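Left gripper drifts open after an hour or so, right one fine

Forum: Small cells and benchtop arms
Thread started by kolport_night

kolport_night wrote:
Two-arm bench cell, yellow printed grippers, red fingertips. The job is small trays with lids, and it should be boring. The right arm is boring. The left arm homes fine in the morning and then its closed position creeps until it's holding parts the way you'd hold somebody else's tissue. Re-homing fixes it for 17 cycles if I'm lucky. I've swapped the fingertips and said several things to it that I won't type here.

farouk_b wrote:
Fingertips are never it. Pull the yellow housing and look at the screws that hold the motor in. Printed plastic creeps under a tight screw, the motor shifts a hair, and your zero goes with it. Ours did it at 303 hours, right after I told my boss they were solid.

Itilach wrote:
Disagree. Creep in the plastic doesn't come back when you re-home and then leave again on schedule. I'd look at the cable first. If it tugs on the connector at one end of the wrist travel you get dropped counts, and dropped counts look just like drift. Post a picture of both arms at the bench, fingers open.

kolport_night wrote:
Fine. Tray in the middle, fingers open on both. And yes, I know about the line across the tabletop. The table is older than the cell and it is staying.
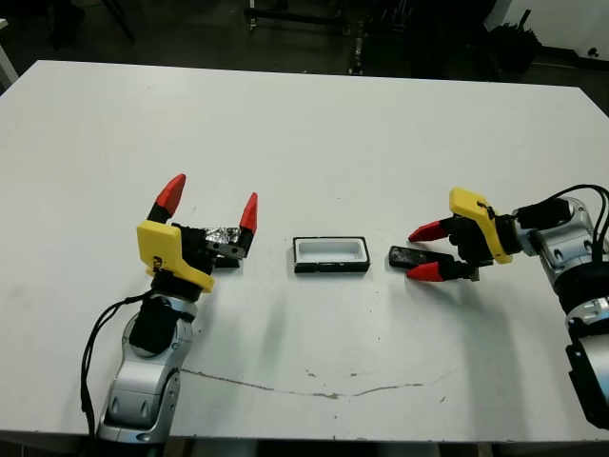

Re: Left gripper drifts open (page 2)

Itilach wrote:
Look at how the black cable hangs off the left arm, one big loop down the side. The right arm's bundle goes up over the top. You have two identical arms cabled by two different moods. Tie the left one like the right, leave slack at the wrist, run it again.

farouk_b wrote:
A loop is slack. Slack is what you want. I'm still for the screws.

Itilach wrote:
Slack at the joint is what you want. A swing is for children.

ima_ima wrote:
Can I ask what the foil is doing at the left gripper? If bits of that get down by the finger bases you'll never close to the same place twice.

kolport_night wrote:
The foil is part of the job, sadly. I do wipe the bases. I will now wipe them like I mean it.

Rosaire Bélanger wrote:
You're all going to be a little bit right, so do it in order and change one thing at a time:

1. Power off, clean the finger bases on both arms, dry brush only.
2. Home, mark the closed position on the left with a paint pen, run 115 cycles, check the mark.
3. Retie the left cable. Run 115 again.
4. Only then open the housing. Snug the motor screws by hand, with washers under the heads. If the plastic is dished, print a new one.

People do step 4 first and then have two faults.

farouk_b wrote:
I feel seen.

kolport_night wrote:
Update. Step 2, mark was off by a pen width. Retied the cable, ran it again, off by maybe half that. Opened the housing and one screw turned with my fingers, no tool. So Itilach gets half and farouk_b gets the other half, and neither of you gets to be pleasant about it.

Itilach wrote:
The larger half.

ima_ima wrote:
And the wiping?

kolport_night wrote:
The wiping was very nice. Washers are in, counter is at 3632 total, and I'll check the mark again before I go home.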